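How many demos before I stop blaming the data? (block pushing, small arm)

Posted by Dewanti Osman in Learning From Demos

Hi all, long-time reader, first time I've had something worth asking. I'm collecting teleop examples for a block pushing policy and I've hit the point where I can't tell if I need more of them or better ones.

My setup is one arm with a long straight tool on the end, and a wooden board sitting on a perforated blue table. On the board I have colored plastic blocks in a few shapes - cubes, cylinders, stars, a prism or two - in red, blue, green and yellow. I drive the tool with a controller, push one block to wherever the instruction says, and save the episode. The instructions are short things like "push the green star toward the blue cube" or "move the yellow hexagon to the middle." I've been keeping it all in Lelline, which has been fine apart from the export.

I have 800 episodes now. The policy goes to the right color nearly every time, which made me very happy for one evening. Shape is another story. Ask for the green star and it's just as likely to wander off to the green cylinder, and when it does pick the star it pushes off center, the star spins, and then it sort of chases it in a little circle until the time limit.

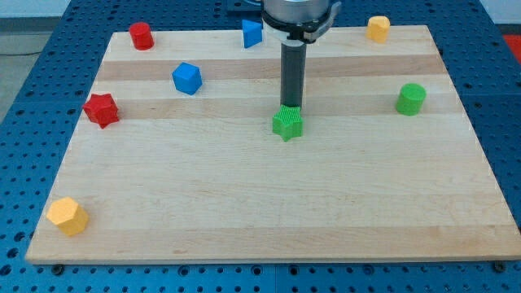

The other thing is that I reset by hand, and I'm starting to suspect I'm lazy about it. I tend to put the cylinders at the back, because they're easy to bump on the way past, and I leave the front of the board clear so I have somewhere to push to. After a couple of hours I'm sure I'm making the same five layouts over and over (okay, maybe 18, but you know what I mean).

So do I just keep going to 1000 and see, or throw some of this out and start over? I'd hate to lose August's work, that was most of my free evenings.

Jeanie Rutherford

Don't throw anything out yet! I'd look at the resets first, like you said yourself. If the cylinders always live at the back, the policy can learn "green thing near the front" and never look at the shape at all. It'll look great on your own layouts and fall apart on mine.

What I did on a similar board was write a dumb little script that prints a random spot for each block, and then I put them there whether I liked it or not. Some of the layouts are really annoying - two blocks touching, one right on the edge, the target stuck in a corner. Record those too. Those are the ones where my policy learned to go around things instead of plowing through. It does slow you down, I won't lie, I got maybe half as many episodes in a night and grumbled the whole time, but I'd take those over another pile of the easy kind.

For the color and shape mixup, make pairs. Same layout, two episodes, one where the instruction says the green star and one where it says the green cylinder. Everything on the board is the same at the start, so the only thing that can tell the model where to go is the word. I'd spend your next 200 on nothing but that and retrain before deciding anything else.

Also check that you aren't typing the instruction after you've already started moving. I did that for weeks (yes, weeks) and some of my labels were plain wrong. I'd changed my mind halfway and kept the old sentence.

Mark Anthony Malabanan

just get more data, 1000 is nothing. we used Skulatby for resets and never looked back

Evdokia Tzavaras

I agree with Jeanie on the pairs, but I want to say something about the spinning, which I think is a separate problem.

With a thin tool like yours, a star is the worst block to push. You catch one point and it turns. When you're driving, you fix that without thinking: you back off, come around to the other side, and give it a nudge. Go and watch a few of your star episodes and see whether that's really in there. Mine mostly weren't, because whenever the block spun I got embarrassed and hit discard. So my policy had never seen a recovery. It had only seen me doing it perfectly.

Keep the ugly ones, as long as they end in the right place. Then record some that start ugly on purpose: put the tool against the side of a point, let the star turn, stop, and only start saving from there. Do the same with the cube touched near a corner. A few evenings of that fixed most of the circling for me.

One small thing, too. Look at how long you pause before the first push. I used to sit still for a couple of seconds reading my own instruction, and the policy learned to sit still as well, sometimes forever. I trim the front of every episode now.

Dewanti Osman

Thank you both, this is so helpful. I went back through last Monday's batch and yes, I'd been discarding nearly every spin, oops. I'm starting on the pairs tonight with Jeanie's random spots and I'll post when I've retrained. Mark Anthony, does Skulatby need its own camera, or can it share the one I already have over the board?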